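Home | Checklists | Rentals | Laundry Room | Contact

Laundry Room Safety Walk, Trolter Street Building
September 30, 2026. Walked by me, Thaís Amaral, with coffee
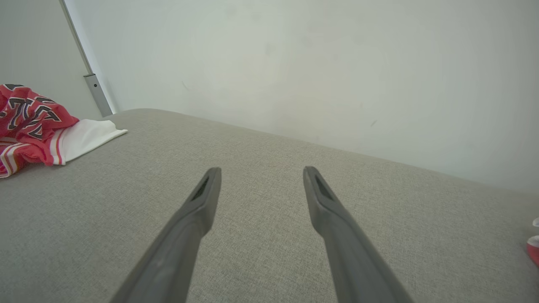
1. Dryer vents and lint

Lint screens, all dryers: OK. Somebody has been cleaning these between my visits and I love you, whoever you are!
Lint behind the dryers: NEEDS WORK. I got down on the floor with a flashlight and there's a gray drift back there along the baseboard (worst behind the Firnex by the window). Pull the machines out and vacuum properly, don't just poke at it with a broom like I did in June.
Vent hose, Firnex: REPLACE. It's the old white plastic kind and it has a kink in it. Rigid metal, please, with foil tape at the joints and no screws sticking into the pipe.
Outside flap: OK. Opens when the dryer runs, closes when it stops. No birds this year.

2. Water

Supply hoses, washers: OK, except the hot side on the end machine has a small bulge near the fitting. I shut that valve and put a sign on it. The washer still runs fine on cold, so nobody panic.
Shutoff valves: OK. All of them turn by hand now. The one that was frozen last time got swapped and moves like butter.
Floor drain: SLOW. I poured a bucket down and it sat there thinking about it. It needs to be snaked before the weather turns and everybody starts washing comforters.
Water heater setting: OK, left alone.

3. Electrical

Outlets near the sink: tested with the button, tripped and reset the way they should.
Cords: one dryer cord was pinched under a foot of the machine. I lifted it free and the jacket looks fine, but check it again next time.
Extension cord behind the folding table: REMOVED. I know the radio is nice. Get a radio with batteries!
Panel: 40 inches clear in front, measured with my own tape. Please keep the carts out of there.

4. Floor, light and getting out

Lights: one tube flickering over the sinks. I've ordered a replacement from Closach.
Mat by the door: curling at the corner and I caught my toe on it going in AND coming out. Toss it.
Exit door: opens all the way, latch is good.
Extinguisher: needle in the green, tag current, pin in place.
Detergent shelf: bottles capped and labeled, apart from one mystery jug. I took it away. If it was yours, come find me, but I'm not giving it back without a label.

5. Money stuff

Breathnach quoted $2,000 for new vent runs on every dryer, or $3,000 with the drain work added. I'd take the second one, but I want the drain part spelled out in writing first.

Still open: Firnex hose, hot side hose, drain, mat, light tube, lint behind machines. I'll come back and initial each one as it gets done.

T.A.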